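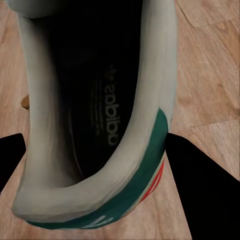
A pale low-top with a black lining, the kind that hides damp and crumbs alike.

March, by Loredana Pellegrini

If your entryway is anything like mine by the end of mud season, you could plant carrots in it. I've been fussing with shoes and floors in this house for more years than I care to add up, and my mother-in-law Viola De Luca (who kept a spotless home in Clarnuston with six people coming and going!) taught me most of what follows.

Start with the insoles. Pull out the ones that lift, sprinkle a spoonful of baking soda inside each shoe at bedtime, and shake it out over the sink in the morning. Laces go in an old sock with a knot in the top, and then into the wash with the towels. Newspaper is still the best thing for wet toes, changed once before you go up to bed.
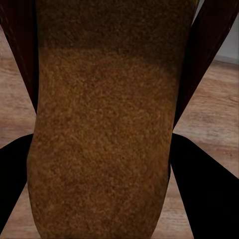
Can I use a suede brush on smooth leather?
Keep it for suede and nubuck, as the bristles can scratch a smooth finish. A soft damp cloth and a little saddle soap will do nicely, and then let the shoes dry well away from the heater.

Now, floors. Grit is what dulls a wood floor, so sweep before you ever reach for the mop, and go along the boards so the dirt doesn't get pushed down into the seams. I wring my mop until my wrists complain, and then I wring it again.
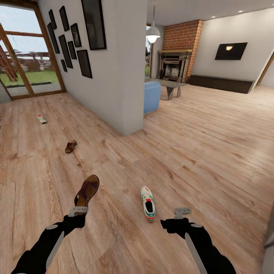

For black scuffs I use a clean tennis ball, rubbed lightly, or a dab of baking soda on a damp cloth if the ball won't shift them. Try it in a corner first, please. And do shake out the doormat every evening, off the back step, with the wind behind you.

8 comments | 307 shares

Contact Loredana | Copyright Ostau Home Pages | Back to top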